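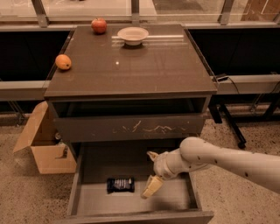
I bought the first Skotia album for the sleeve. I was sixteen, I had exactly enough money for one record and the bus home, and there was a drawing of a lighthouse on the front that looked as if someone had done it in biro on the back of a maths book. I didn't know what they sounded like. I took it home, put it on, and the needle dropped into what I can only describe as a man hitting a radiator while a second man apologised. I loved it. I played it until my brother hid it in the airing cupboard, where it warped (he still says that was the heating and nothing to do with him).

So you'll understand that when an email came in February saying that Skotia were getting back together, and did I want to come and hear them rehearse, I read it standing up, and then I read it again sitting down, and then I rang my brother.

A bit of background for those of you who had other things on. Skotia made four albums, each one quieter than the last, and then stopped. There was no big falling-out that anyone will own up to. They'd been due to play a short run with Jadura, who were the louder band and the better haircuts, and who shared a label, a van and for a while a drummer with them. The tour was announced, the posters went up, and then it all went away. People I know still have the tickets. I've got one myself, in a drawer with a dead watch.

What I hadn't realised was how tangled up the two bands were. I'd always thought of them as opposites. Jadura were all shouting and elbows. You went to see them in clothes you didn't mind losing. Skotia you went to see in a coat, and you kept it on, and half the room sat on the floor. The songs, though! Once you know that the same small group of people was writing for both, you start hearing it everywhere. The guitar line in Jadura's "Salt Road" is the organ part from Skotia's "Ferrying", just played by somebody in a much worse mood.

It was Ka-ming Lui who told me that, over a cup of tea so strong I could feel it in my teeth. Lui played bass in Skotia from the second album onwards and is, I think, the reason this reunion exists at all. She's the one who kept the tapes. She kept the lyric books, the set lists, a bag of broken strings and a letter from the label that simply says "Please don't do this again". She wouldn't tell me what "this" was. I asked three different ways.

"I never stopped playing," she said. "I just stopped doing it in front of people. I played in the kitchen. I've got very good at playing in the kitchen."

She taught for a long while, mostly beginners, mostly children who wanted to be doing something else. She told me that it had made her a better player because she'd had to go back and find out what her hands were doing. On the old records the bass wanders about a good deal, and she's a bit embarrassed by it now. I told her the wandering was my favourite thing about them. She gave me the look you'd give a dog that had brought you a shoe.

The rehearsal was in a low building behind a tile merchant's, and it was bitterly cold. I've been to a few of these over the years and they're usually dull. Somebody can't find a lead, somebody's late, everyone plays the first half of one song for an hour. This one had all that. The lead took ages. But then they ran through "Ferrying" from top to bottom without stopping and I had to go and stand near the door for a bit, looking at a fire notice. It's slower than it used to be. They've dropped it down to suit the voice, which has got rougher and lower, and the last verse is now just voice and bass with the drums coming back in so late you think they've forgotten.

They hadn't forgotten. They argued about it for quite a while afterwards, mind you. One half of the band wanted the drums in two bars earlier and the other half wanted no drums whatsoever. I was asked for my opinion and said I liked it how it was, and both sides looked let down.

There's a new record too. I should have put that further up, sorry. It's called Girkard, after a place that Lui says is real and that I can't find on any map I own, and it was recorded with Arabzadeh, the small studio that did the last Jadura album. They did the whole thing live in one room with everyone facing inwards, and you can hear it. You can hear chairs. On the fourth track somebody breathes in, very clearly, to sing and then doesn't, and they've left it. I've listened to that breath more times than is good for me.

Is it any good? I've been going back and forth. The first side is wonderful, I'm fairly sure of that. It opens with a long, patient thing called "Harbour Dues" that does nothing for ages and then turns a corner, and there's a two-minute song about a coat which is the closest they've ever come to a single. The second side sags. There's a piece with a spoken part that I'd happily lose, and the one where they bring in a trumpet sounds like a different band passing the window. But then it ends with a new version of "Salt Road", the Jadura song, done the Skotia way on organ, and I forgave them everything. It's the two bands finally meeting, I suppose, all these years after the tour that wasn't.

They're pressing 300 copies to begin with. I said that seemed a bit mean. Lui said it was 300 more than she'd expected to sell, and besides, she's the one who'll be putting them in envelopes. The sleeve has another drawing, by the same hand as the lighthouse. I'd always wondered whose it was and it's hers! She did the first one before she was even in the band. She was just somebody's flatmate who could draw, and they paid her with a pair of shoes that didn't fit.

I went home on the train that night with a rough copy and played it straight through with my forehead on the window. There were to be shows, of course. Three small ones to start, with what's left of Jadura opening, and I'd already put my name down for all of them and begun working on my brother.

You know how the year went after that. The shows were put off, and then put off again, and as I write this (it's Jun 28, 2020, and raining) there are no new dates. I rang Lui last week to ask how she was getting on. She was cheerful. She'd been teaching over the computer, which she says is like throwing a ball to someone through a letterbox, and the band had been sending each other bits and pieces. They've got most of another song, apparently. The drummer has recorded his part in a wardrobe.

I asked if she was worried it might all go away again, the way it did before. She thought about that for so long I wondered if we'd been cut off.

"It was different then," she said. "We weren't talking to each other much. Now I can't get them off the phone."

She also wanted me to know that the argument about the drums had been settled. They come in one bar earlier than they did in that freezing room, and everybody is slightly unhappy with it. I told her I'd liked it how it was. She said yes, I'd mentioned.

The record is out at the end of the summer if the pressing plant keeps its word. I've ordered two, one to play and one for my brother, who owes me a Skotia album and is getting given one instead. I've told him he's to keep it well away from the airing cupboard. He says he hasn't got one any more, he's got a combi boiler.

I did get the old one back out, by the way. It's so warped that the needle goes up and down like a little boat, and the first song is past saving, but from the middle of side one onwards it more or less plays. The radiator's still there. So is the man saying sorry. I'd always assumed that was the singer, and I meant to ask Lui about it when we spoke, and then we got on to envelopes and I forgot. I've written it on my hand for next time.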